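Grenstead Work Surfaces
Home > Tabletops > Plakton Matte White Tabletop

Plakton Matte White Tabletop

A flat, light-colored top for sewing rooms, craft rooms, home offices and small repair benches. The Plakton top is sold by itself or with a set of Trasex legs. It comes finished on both faces and all four edges, so you can use either side up.

In stock. Ships flat in one carton.

Overview

We started making the Plakton top for customers who found that gloss white tops threw too much light back at them. A shiny surface under a desk lamp shows a bright spot wherever you happen to be working, and people who cut fabric or sort small parts all day get tired of it. The Plakton finish spreads the light out. You will still see shading across the top when a window is off to one side, but you should not see a clear reflection of the bulb.

The color is a soft white with a little gray in it. It is not meant to match bright white trim or printer paper. If you are trying to match existing furniture, order a sample chip first. Chips are free and the cost of mailing is included.

The surface has no grain and no printed pattern. Pins, screws, beads and dark thread show up well on it. White thread does not, and customers who work mostly with white thread may want the slate color instead.

Sizes

The top is 30 inches deep in all lengths. The standard length is 41 inches, which fits between most door frames and closets in a spare bedroom. Longer tops are cut to order and take extra time. Please use the cut request form and give the finished length you want, not the length of the space. Leave a little room at each end if the top is going between two walls, as few walls are square.

Corners come slightly rounded. Square corners can be ordered at no charge, but we do not recommend them if children use the room.

What is in the carton

Tabletop
Corner guards (leave these on until the top is in place)
Screw packet for Trasex legs
Care card

Legs are not included unless you choose the set with legs from the menu.

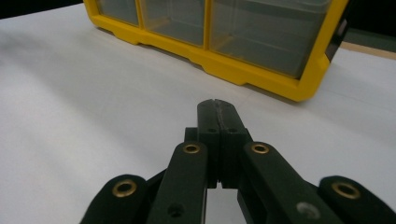
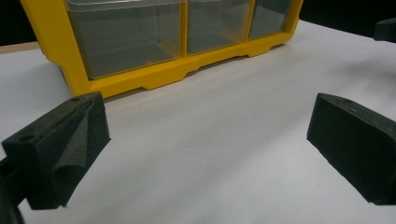 White tabletop with a yellow parts organizer. Organizer not included.

Choosing legs

Trasex fixed legs are the steadiest choice for sewing and for anything with a motor. They bolt through a plate at each corner. Trasex folding legs are fine for cutting, wrapping and paperwork, but they have more sway, and a sewing machine at high speed will make them walk on a hard floor.

Both kinds have screw feet for leveling. Turn the feet all the way in before you attach the legs, set the table where it will stay, and then turn out whichever foot is short. A folded piece of cardboard under one leg will work loose in time.

If you already have a base, the top can be screwed to it from below. Drill a small starter hole first. Use screws short enough to stop well before the upper face. If you are not sure, lay the screw against the edge of the top and the base together and look at where the point ends up.

Two people should lift and turn the top. One person can slide it, but the edges will chip if a corner is dropped on concrete.

Care

Wipe with a damp cloth and a drop of dish soap, then dry. Do this often in the first week, as some dust from cutting may remain in the finish.

Pencil comes off with a plain white eraser. Ballpoint ink comes off with rubbing alcohol if you get to it the same day. Permanent marker usually leaves a faint mark. Do not use scouring powder, steel wool or melamine sponges. They polish the matte finish, and the spot you scrubbed will look shiny from then on. There is no way to bring the matte back.

Use a pad under irons, glue guns and soldering tools. The finish handles a warm coffee cup but not direct heat from a tool. Use a cutting mat under blades.

Dragging a heavy box across the top can leave gray lines. These are nearly always material from the box sitting on the finish and will wash off. If a line is still there after washing, and you can feel it with a fingernail, it is a scratch.

Questions we get

Can I use it in a garage?
Yes, if the garage stays dry. The top should not be stored standing on a damp floor.

Will it yellow?
Strong sun through a window will change the color slowly. Turning the top over once a year in June, when we close for stock count and are reminded of it ourselves, keeps both faces even. This only applies if you have not screwed through one side.

Can I put a clamp on it?
Yes. Put a scrap of wood or felt under the jaw of the clamp.

Is there a hole for cords?
No. We can drill a cord hole in a cut-to-order top. A drilled top cannot be returned.

Does the Mok drawer fit under it?
The Mok slim drawer fits with fixed legs. It does not clear the hinges on the folding legs.

Customer comments

"Replaced an old kitchen table that I had been quilting on. The new one is higher and my back is better for it. The finish picks up smudges from my hands but they wipe right off. I wish the care card were printed larger."
Shuk-fan Cheng

"I bought 2 and bolted them end to end. The heights matched once I adjusted the feet, and the color is the same on both. One carton arrived with a crushed corner, but the guard had done its job."
Ya-wen Huang

Shipping and returns

Standard tops leave our shop within two working days. The carrier will bring the carton to your door but not up stairs. Please open it and check the corners before you throw the packing away. If something is damaged, keep the carton and send us a picture of both the damage and the shipping label.

Uncut tops can be returned unused in the original carton. Cut-to-order and drilled tops are final sale. Sample chips do not need to be sent back.

Prices and stock on this page were last checked October 10, 2025.

Related items

Plakton Slate Tabletop
Trasex Fixed Legs, set
Trasex Folding Legs, set
Mok Slim Drawer
Felt clamp pads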